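October, late, kitchen table, second cup of tea

I told myself I'd write this up the minute I got home and then I ate half a loaf of toast instead, so forgive me, diary, if some of it is already mushy.

Picked up where we left things, which was with Skestidov throwing plans away. Skestidov is our planner (I didn't name it, I would have picked something I can spell). It's supposed to hand Jindar a nice smooth path for each arm, and Jindar turns that into joint commands. All good on paper. But every so often the planner would take one look at the inside of a shoebox and decide there was no legal way in. Just flat refuse! I'd sit there watching the little spinner and feel personally insulted.

So this morning I finally dug through the log, all 3,213 lines of it, with Morfudd Rees reading over my shoulder and humming. The thing that kept turning up was the collision margin. Somebody (me, it was me, back in the summer) had padded the gripper fingers as if they were oven mitts. With that much padding there's no gap between two shoes that they could ever fit into. The planner was doing exactly what I'd told it to.

I shaved the padding down in the config and left it alone everywhere above the rim of the box, so the arms stay shy of each other and only get bold once the fingertips are inside. Morfudd wanted to make it a sliding value that depends on height. I said fine, later, let me have my ugly if-statement for one day.
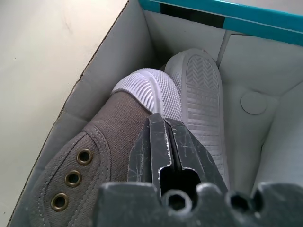

Going for the gap between the pair

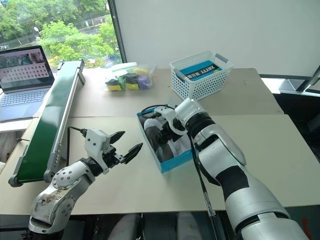 The other half of the day was perception, and I'm less proud of that. The wrist view and the head view don't agree about where the floor of a box is. It's small, but it's enough that a grasp planned from up top arrives at the wrist looking wrong, and then the wrist wants to fix it, and then the head wants to fix the fix. Two bossy aunts parking one car. I spent ages blaming the calibration and redid it from scratch, and got the same offset back, to the digit. So then I went looking at timestamps, and the head frames were being stamped when they landed in the queue and the wrist ones when they were captured. Ugh. Two clocks' worth of meaning in one field. I changed the head one to match and the disagreement shrank a lot, though there's still a bit left over that I can't explain. White cardboard is miserable for depth anyway, it comes back full of holes and the filler guesses.

Morfudd thinks the leftover bit is the filler. I think it's a rounding thing in the transform code. We have a bag of licorice riding on it.

After lunch I started the replay batch in simulation, 1,000 plans against saved scenes, old padding versus new. Old padding refused 205 of them. New padding refused 2! I ran upstairs to tell someone and everyone was on the phone, so I told the kettle. Both of the stubborn ones have a shoe jammed hard against the wall, and I honestly wouldn't know how to get a finger in there either. I'm not counting any of it as a win for the real arms until we've done a proper run, since a simulated box never bulges when you lean on it.

Also Nikolaidis, our tooling thing, ate my branch again. It has this charming habit of tidying up any config it doesn't recognize when you sync, and my new padding block was apparently untidy. Got it back from the editor history. Filed a grumpy ticket, then went back and made it less grumpy.

Train home to Mernthorpe was packed, stood the whole way, and drafted the height thing in my head. She's right about the sliding value, of course. If it drops suddenly at the rim, the path gets a little kink there, and Jindar hates kinks. I'll do it tomorrow before she gets in so I can pretend it was always the plan.

Need to buy: milk, stamps, licorice (just in case).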